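How I fold the children's clothes (and get the drawers to shut)

I've been promising to write this up for ages, mostly because my friend Anca Nistor keeps asking how we fit everything into one small chest of drawers. We have three drawers between two children, and at last year's big sort-out I counted 167 bits of clothing going into them. Socks not included, I gave up on socks!

You don't need any gadgets. A flat surface at a comfortable height is the main thing. I used to fold on the bed and my back hated me for it, and the duvet swallows the corners as you go so nothing comes out square. A table is much better, and if it has a bit of cloth on it, better still, as jersey tops skid about on bare wood.

Long-sleeved tops

Lay the top face down with the neck away from you. Smooth it out from the middle with flat hands, right down to the hem. Fold one side in so the edge lands halfway across the shoulders, then bring the sleeve back down so it lies straight along the body. Do the same on the other side. You should have a long strip with both sleeves tucked in along it. Bring the hem up to just short of the neck, then fold once more.

If your top is very small (anything under a year, say) skip that last fold. You'll only end up with a fat little lump that springs open.
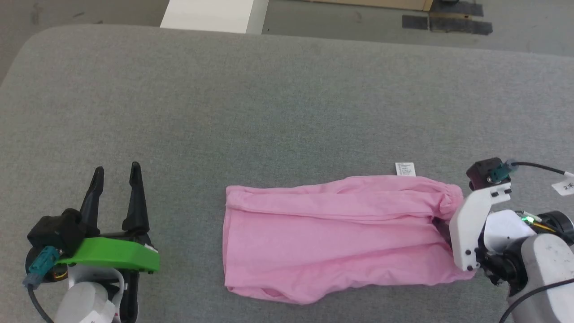

Gathered cuffs are the fiddly bit. The elastic pulls the fabric in, so you get a narrow end and then a sort of puff behind it, and if you leave the puff alone the whole parcel goes wonky. Hold the cuff down with one hand and stroke the cloth away from it with the other, two or three goes. Then fold so the cuff sits inside. Don't stretch the elastic to flatten it, it just pings back and takes your nice edge with it.

Leggings and joggers

Much easier! One leg on top of the other, smooth from the waist down, and tuck in the pointy bit at the crotch so you've got a straight edge all the way along. Fold the ankles up to the waistband and then into thirds. Thick joggers will only go in half, and that's fine.

Labels

I always turn the care labels in before the last fold. It's a small thing but a label poking out catches on its neighbours when you pull something from the drawer, and up comes half the row.

Into the drawer

Stand everything on its edge, fold upwards, like books on a shelf. I use a couple of Sketura dividers but a shoebox lid cut down does the same job and I had those for years first. Leave a hand's width free at one end of each drawer or you'll never get anything back in on a school morning.

Next time I'll do fitted sheets, which I've been putting off. If you've got a good way with dungarees please leave it in the comments, mine still go in a heap at the bottom of the wardrobe.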